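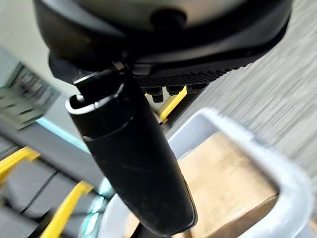
Back in March I wrote that I wanted to find out how much of our policy's failure rate was really a problem with blurry wrist images. It took a lot longer than I planned, but I have numbers now and I want to write them down before I forget how I got them.

The task is bin approach. The arm starts somewhere off to the side, swings over, and has to stop with the finger above the bin at the right height. It doesn't grasp anything. We picked it because it's short and easy to score. The policy only gets the wrist camera and the joint angles. It has no overhead view.

The trouble with a wrist camera is that it moves when the arm moves. The gripper stays sharp because it travels with the camera, and everything the robot needs to look at smears. On a fast swing the carpet turns into streaks. Jomar Manalo had been saying for a while that the policy was learning to ignore the image during the swing and run on joint angles alone, then wake up once the arm slowed down. I thought he was probably right but I wanted to see it.

## What I did

We had 361 demonstrations recorded. I threw out the ones where the camera dropped packets or the operator stopped partway and started over. That left 262. I kept the same set for every run below, so the only thing that changes is how the images are treated.

There were three versions.

1. Baseline. Raw images in, nothing done to them.
2. Drop. Any image with a blur score over a threshold is replaced by the last image under the threshold. The policy also gets a number telling it how old the image is.
3. Weight. All images go in, but the training loss on blurry steps is turned down.

The blur score is the plain variance of the Laplacian, with one change. I mask out the gripper before I compute it. The first time I ran it I forgot to, and almost every image scored as sharp, because the black housing against the lighter background has such strong edges. I lost most of a week to that. The mask is fixed, drawn once by hand, and it works because the gripper sits in the same place in every image.

Precious Soriano wrote the training code, which lives in our Orketti repo. I only touched the data loader. Each version was trained from scratch with the same seed and then run on the arm for 100 trials, with the bin in the same set of positions each time. A trial counts as a success if the arm stops inside the box we defined over the bin and stays there for two seconds.

## Results

| Version | Successes out of 100 |
|---|---|
| Baseline | 61 |
| Drop | 78 |
| Weight | 64 |

I didn't expect the gap between Drop and Weight to be that big. My guess going in was that they would come out the same. I don't think three extra successes over baseline means anything at this sample size, so I'm treating Weight as no improvement.

Drop is a real improvement, I think. Most of what it fixed was overshoot. The baseline would swing past the bin and then have to come back, and sometimes it came back to the wrong spot and stopped. With Drop it starts slowing down earlier. The other kind of failure, where it stops short, happened at close to the same rate in both.

To check Jomar's idea I ran the baseline again with the image swapped for flat gray during the fast part of the swing only. I did 24 trials of that. It succeeded in 15, which is near enough to its normal rate that I believe him. The image wasn't doing much for it during the swing. When I did the same thing to the Drop version it got 9 out of 24, so that one does use the picture, even an old one.

## Problems with this

It's one seed. Training takes long enough on our machine that I haven't done more. Precious wants at least two more seeds before we put it in anything other people will read, and she's right.

The threshold was picked by looking at a histogram and choosing a spot that seemed sensible. I tried one other value, higher, and it did slightly worse, but I only ran a few trials.

The bin never left the same patch of carpet by more than an arm's reach, and the lighting was whatever the lights were. I don't know what happens on a different floor. Carpet smears in a very obvious way. A plain floor might not, and then the blur score could say an image is fine when it isn't.

Also, the age number might be doing most of the work. I never trained a version that drops images without giving it the age, and I never trained one that gets the age with nothing dropped. That's the first thing I'd ask if I were reading somebody else's post.

## Next

The no-age run is set up and starts tonight. After that, two more seeds of baseline and Drop. Jomar wants to try a shorter exposure with more light, which would get at the blur directly, and I'd like to have that as a comparison even if it makes my method pointless. We need better lamps for it. The ones we have flicker at short exposures.

I'll put the mask and the blur script in the repo once I've taken my paths out of them.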